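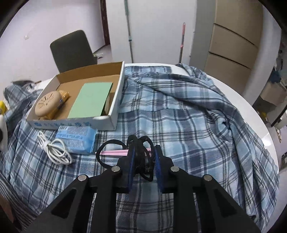

Anil Panicker told us he had called four window companies before he called Naltari, and that we were the first to ask him what the house sounded like at night. He meant the rattle in the back bedroom, which he had been living with so long that he'd stopped mentioning it to anyone. We put that question on our intake sheet years ago and have never taken it off, and we were very pleased that somebody noticed!

So, hello, and welcome to Naltari. We make and fit replacement windows, patio doors and storm panels for homes, small apartment buildings and the occasional church or library. We've been doing it long enough that some of our early customers are now sending us their grown children, who have bought drafty old houses of their own (we love those calls, and we usually still have the paperwork from their parents' place).

The company was started by Grigore Grecu, who had spent his working life up to then repairing other people's windows and had strong opinions about why they failed. Most of those opinions were about corners. If you come by the shop and ask him about corner joints, please allow yourself some time – he will want to show you samples, and then he will want to show you the bad samples. Grigore no longer runs the day-to-day schedule, but he still looks over every drawing for an odd-shaped opening, and he still answers the phone when it rings too many times.

Our shop has 71 people in it these days, counting the office, the cutting and glazing floor, and the installation crews. The crews are our own employees. We have tried it the other way, in a very busy July we would all like to forget, and we went back to doing it ourselves as soon as we could.

We build three lines. Itov is our standard double-hung window, and it's what most homes end up with. Ardeleanu is the casement, with a wider range of finishes and a crank handle that folds flat so it doesn't catch the blinds. Stutow is the patio door, which comes as a slider or a hinged pair, and which we redesigned from the sill up after hearing from a good many dog owners about the old threshold. Every line can be ordered in sizes you won't find on a store shelf, and last year we made 2880 units that were one of a kind in their dimensions. Old houses are like that, and we enjoy them.

If you'd like us to come out, the first visit costs nothing and takes an hour or so, longer if there's coffee. We measure every opening ourselves, even when you've already done it, and then we mail or email you a written quote that stays good for 30 days. You won't get a call from us the next morning asking if you've decided. When you're ready, ring the office or use the form on the contact page, and tell us which room bothers you most. We'll start with that one.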